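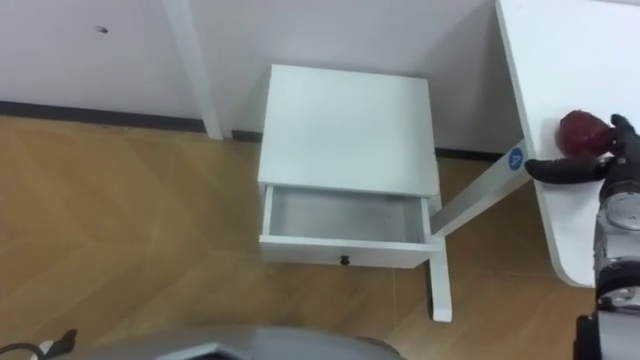
Flurina Eder talks fast when she gets to the part about drawers. "Everyone wants to see the robot pick something up," she says. "I get that, I like it too. But give me a drawer any day. You pull, it sticks, you pull a bit differently, and your wrist knows what to do before you do. That's what I want in the recordings!"

Eder runs the teaching sessions at Firnari, where people steer a humanoid robot by remote control through ordinary household jobs. The operator wears a headset and gloves, and the robot's arms and fingers follow along. Every session is saved, and the model they call Flakato learns from the lot. When we spoke in May, the team had 3,000 recordings and had kept 1,309 of them for training.

Why so few? She laughs. "Because I'm picky. If the operator hesitates for ten seconds, the robot learns to hesitate for ten seconds. It's a very good student that way."

The current job is a favorite of hers: a red object on a table, a bedside cabinet next to it with the drawer open. Grip the object, carry it across, let it go in the drawer. A person would be finished before you noticed. A new operator needs several minutes the first time, mostly spent working out how far away things are. You look down through the robot's head camera, and the cabinet top hides more than you'd expect.

"My first week I kept bumping the drawer front," says Selina Baumgartner, who came to the team from a bakery. "I couldn't feel it, I only saw the picture shake a little. Now I move the head first, then the arm - and I leave the fingers for last."

Baumgartner gets through around 15 good takes in a morning. After 2 hours she hands over the gloves, a rule Eder is strict about.

They also tried guiding the arm by hand, standing beside it and pushing it along. Eder still likes that for wiping and stirring, where the pressure matters. For fingers she prefers the gloves. "Try bending all those robot fingers around something with your own two hands," she says. "You run out of hands!"

Next on her list is closing the drawer afterward, with the back of the hand, the way she does it at home.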